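What I learned from buying with discount codes

Friday, April 1, 2022

I like a bargain, I will say this first. In my family we did not buy anything at full price if it was possible to wait. So when I moved here and found that every online shop wants to send me a code, I was very happy. I gave my email address to all of them. By December my inbox was so full of sales that I missed a letter from my dentist.

The purchase I want to write about is a blanket. Evora, a shop for home things, had it at 40 per cent off, "today only". I bought it at lunch, in a hurry, standing in the kitchen. The next morning the same blanket was on the same page with the same discount, and the words "today only" were still there. The week after it was 45 per cent. I wrote to them and a polite person gave me the difference as store credit, but it expired before I found anything else I wanted.

Since then I keep a small notebook. When I see something I like, I write the price and close the page. If I still want it after two weeks, I look again. My colleague Umut Türkmen thinks this is too much work for a pair of socks. He may be right about the socks.

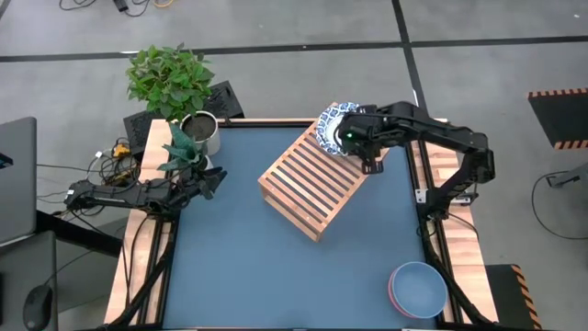
Lokside Makers Club, Members' Pages

The second thing I learned is about free shipping. At Seritz the shipping is free from $100. My basket was $81, so I looked for something to fill the missing $19, and I came home, so to speak, with a candle and a set of napkins. Shipping would have cost me $9. I did this calculation only when the parcel was already on my table. The napkins are a nice colour, and I have used them once.

Then there are points. Lazarević gives one point for each dollar, and for 500 points you get a voucher of $10. This is 2 per cent back. It sounded much better to me when it was in points.

I don't want to sound bitter, because some offers are really good. Costel Todorova from our club told me to leave the basket full and go away for a day, and twice I received a code by email the next evening. It doesn't work everywhere. Also the last days of a season are good for coats and boots, if your size is not a common one. Mine is common, unfortunately.

Last weekend I unsubscribed from almost everything. I kept the bookshop, and the place where I buy coffee filters. If somebody knows a shop with honest prices for bed linen, please write me in the comments, I need two pillowcases in plain grey.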